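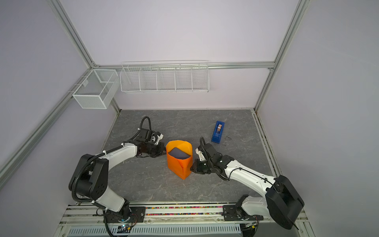
Livham opens 12 new bag and parcel drop points in Bralavdale

Print this page | E-mail this page

Search this site Go Advanced search

FOR IMMEDIATE RELEASE
27th April

BRALAVDALE - Livham, the reuse and delivery cooperative, today opened 12 new drop points across Bralavdale and the neighboring town of Tunaton. Open to all residents. No sign-up, no fee.

Households can leave clean cloth bags, folded boxes and padded mailers at any of the points. Items are sorted at the Prendergast Street depot and passed on to local shops for a second trip. Shops pay a small monthly charge, which covers the van and the rent on the depot.

The new points follow a trial at 3 sites in Tunaton over the winter. Over 269 households took part. Most came back more than once, and the main complaint was opening hours - too short, and closed at lunch. Hours at all sites are now 8 a.m. to 6 p.m.

"People have a drawer full of bags at home and they dont want to throw them out," said a spokesperson for Livham. "We wanted somewhere to take them on the way to the store. Somewhere close. That was the whole idea."

What is accepted:

- Cloth and canvas bags, any size, washed
- Cardboard boxes, flattened, tape removed
- Padded mailers with the old label covered or peeled off 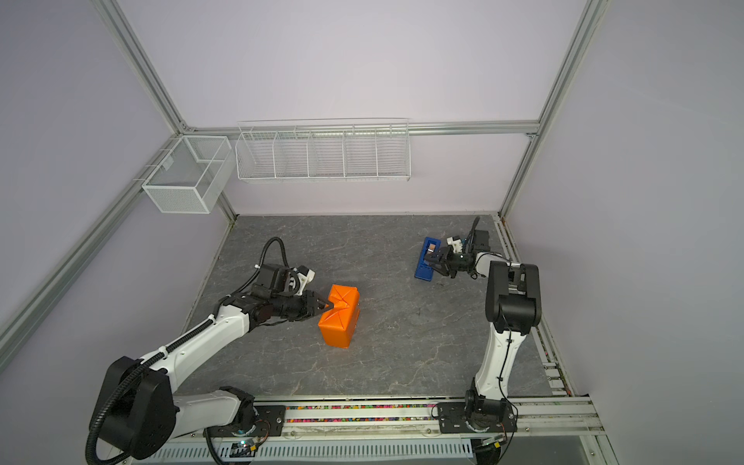 Not accepted: foam packing, plastic film, anything with food on it. Wet cardboard goes in the regular town recycling. Residents who are unsure about an item can call the depot during opening hours or ask at the counter.

Shops wishing to join should apply before the end of April. There are 50 places in the first round, given in the order applications come in. Shops already signed up from the trial do not need to apply again, thier places are held. A second round is planned for the fall, dates to follow.

Each shop gets a weekly delivery of sorted bags and boxes, plus a window sticker. Minimum term is one season. Shops can change the mix of sizes they recieve with one week's notice.

A map of the drop points is posted at the Bralavdale library and the Tunaton bus station. Paper copies at the depot - while they last.

About Livham
Livham is a member-owned cooperative based in Bralavdale. It runs the Prendergast Street depot and a weekday parcel round serving both towns.

Media contact: Livham press desk, Prendergast Street depot, Bralavdale

ENDS

Shares: 12 | Comments: 3
Print | E-mail to a friend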